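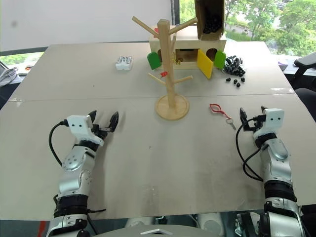 Keys are the first thing to go missing in our house, and for years I blamed everyone but the hall shelf, which swallowed whatever landed on it. What finally helped was a wooden mug tree, the plain pale kind with pegs at two levels. I keep keys on lanyards now, like the red one lying on the table there, so they have a nice big loop to drop over a peg. Small clips can live on it too – a couple of red ones have settled on the left-hand pegs.

Put the heavy bunches low and the light ones up top, or the whole thing gets tippy. If yours wobbles anyway, stick 3 felt dots under the base. Mine came from a little shop in Vanside and cost me 13 dollars, and I do wish I'd bought two!

Comments (2)

mossyporch: Did this in April with an old one from the attic. Sanded it for 20 minutes first and it came up lovely.

Vinemby reader: Do the longer lanyards drag? Mine hang nearly to the counter – I ended up looping them twice.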